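Packing Lunch Without Losing Your Mind (or Your Baskets)

Posted by Aurelia Vasiliu, 24/10/2021

I used to make lunches at 6 in the morning with one eye open, and the counter looked like a yard sale by the time I was done. Now I set everything up the night before, and the thing that helps most is giving each kind of food its own landing spot. Sandwiches and anything squashable go on a tray. Fruit, rolls and snack bars go in a basket. Then you just grab from left to right and you're out the door!
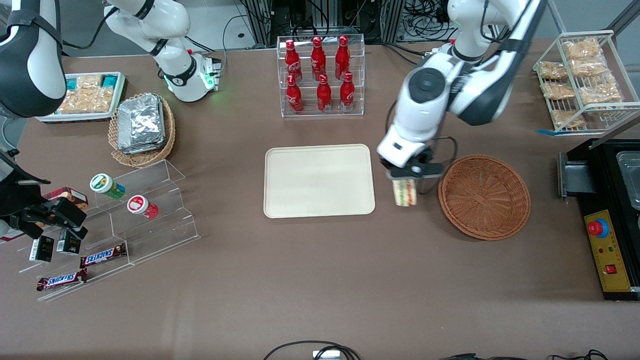

Tray on one side, woven basket on the other, sandwich in between.

A few sandwich things while I'm at it. Butter or mayo all the way to the crust keeps tomato from soaking the bread. Put the lettuce between the tomato and the bread anyway, belt and suspenders. If you cut on the diagonal, use your longest serrated knife and let it do the work - pushing down is how you end up with egg salad on your sleeve. And if you save the plastic wedges from store sandwiches (I do, my sister thinks I'm nuts), wash them by hand. The dishwasher curls them up like bacon.

Wraps keep better than sliced bread if they have to wait until the next day. Roll them tight, seam side down, and don't slice until morning.

Now, baskets. I love them for the counter and I have way too many, mostly from the flea market in Ilie back in May, where I paid 3 dollars each and carried them home stacked on my head. They do catch crumbs like nothing else, though.

Once a week I turn mine over and give the bottom a few good smacks over the sink, then go around the inside with a dry pastry brush. An old toothbrush works for the tight part in the middle. Brush along the weave first, then across it. If something sticky got in there, use a cloth with warm water and one drop of dish soap, wipe, and let it dry upside down on a rack. Real willow or cane shouldn't be soaked. The plastic-type weaves can take a proper rinse.

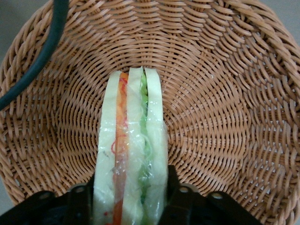 Get the brush right down into the coils at the bottom.

Line the basket with a cloth napkin if you're putting out rolls or anything flaky. I cut up an old tablecloth for mine and hemmed the squares badly, and they've been through the wash plenty of times and are still going.

Next time I want to talk about water bottles and that smell in the lid. If you have a trick for it, leave me a comment - baking soda has let me down twice now.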